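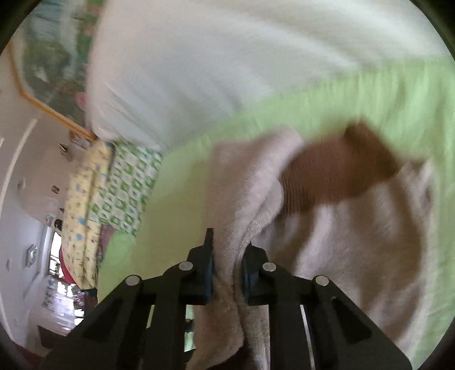

Bedding and soft goods: what changes from January

The linen cupboard at Clellomwood House has reached the point where the door has to be leaned on to shut it, and the winter blankets have been living in the corridor outside the laundry since the middle of the year. Iman Morsy and I spent two mornings going through the lot. This item sets out what we kept, what went, and how beds are to be made up and stripped from January. Please read it even if you have been here for years, as a few of the old habits are changing.

What we have

We counted 224 flat and fitted sheets in usable condition. Another 16 were too thin at the middle and have been cut down for rags, which are in the tub under the laundry bench. Pillowcases came to 104 after the single ones with no match were taken out. We are short of king single fitted sheets and well over on doubles, so a double flat sheet folded under on one side is fine for the narrow beds in the back rooms until the new ones arrive.

The coloured sheets are staying. There was a suggestion at the last residents' meeting that everything should go to white so it can be washed together, and it was talked about for a fair while. Most people said they liked having a colour on the bed, and the bright ones are easy to tell apart when they come off the line. The greens have held up better than the blues, which have faded along the fold lines. Wash greens with greens for the first few washes and after that they can go in with the other colours on a cool cycle. They should not go in with white pillowcases or doona covers at any stage. We have six pillowcases the colour of weak lime cordial from the last time this was tried.

Fleece throws and small blankets

These cause the most trouble in the laundry. Fleece picks up lint from everything, towels most of all, and once the nap has matted it doesn't come back. From January, fleece is washed on its own:

Cold water, gentle cycle.
Half the usual amount of liquid detergent. No powder, no softener.
Shake each piece out before it goes in and again when it comes out.
Hang over two lines so the air gets through. Do not use the dryer on hot.
No ironing.

If a throw has a patch, trim or backing in some other cloth, check the stitching before it goes in the machine. Corduroy and ribbed patches tend to lift at the corners first. Put anything with a loose edge in the mending basket with a safety pin through the spot. Josefina Echeverría has been doing the mending in the afternoons and has asked that pieces be clean before they reach her. She would also like the return of her good scissors, which have orange handles and were last seen in the craft room.

Light fleece shows marks sooner than dark. Tea comes out if it is rinsed in cold water the same day. Left overnight it usually needs a soak, and the soaking bucket is the one with the lid, next to the mop sink.

Making up a bed

Savita Dwivedi has written out the order she uses and we have adopted it for all rooms, including the two guest rooms at Masson Street.

Mattress protector first, pulled right down at the corners. Fitted sheet, then flat sheet with the wide hem at the pillow end. Doona next, shaken from the foot of the bed so the filling isn't all at one end. Pillows go on last, open end of the case facing away from the door. The small fleece throw is folded in thirds and laid across the foot, or left over the chair if the person in the room would sooner have it there.

If someone is resting on top of the bed during the day, leave the bed alone and come back. The same applies where a resident has arranged their own cushions and blankets. Several people have a particular throw they like to keep within reach, and it should go back where it was found, even if that isn't where the list says.

Stripping a bed

Take the throw off first and fold it separately. It is not to be bundled up inside the sheets. Most of the fleece that has gone through a hot wash this year went through because it was rolled in with the bed linen and no one saw it until it came out.

Feel through the doona cover and pillowcases for glasses, hearing aid batteries, tissues and remote controls. Two remotes went missing over winter and one of them has been through the machine.

Sheets go in the blue bag, pillowcases and doona covers in the white, fleece and blankets in the mesh. Bags are collected from the corridor after breakfast.

Storage

The top two shelves are now for pillows and spare doonas only. Sheets are in sets from waist height down, with each set tucked inside one of its own pillowcases so it comes out in one go. Fleece is on the wide shelf at the bottom, rolled so that the colours can be seen from the end. Please don't stack anything on the rolls, as the pile flattens.

Labels are on the shelf edges. Bouchra Ghoneim made them and has spares if one comes off.

The old cane hamper has gone to Rusanent Hall along with the crocheted rugs no one had claimed. If one of those was yours, ring the office, as they have agreed to hold them until the end of the month.

New stock

The order has been placed with Kornen and will include king single fitted sheets, white pillowcases and a small number of fleece throws in light colours. We had set aside $2000 and the order came in under that, so what remains will go toward a second mesh trolley. The old one has a wheel that locks when it is turned left.

Donations of bedding are welcome if they are clean and have no tears. Feather pillows can't be taken, and neither can electric blankets of any age. Leave donations at the office between nine and three, with your name on the bag in case we need to give something back.

Questions about any of this can go to me or to Iman. The wash instructions are being printed large and will be up on the wall above the machines by the time the new sheets come in.

Ilham El Sherbiny
Laundry and household
16 Oct 2018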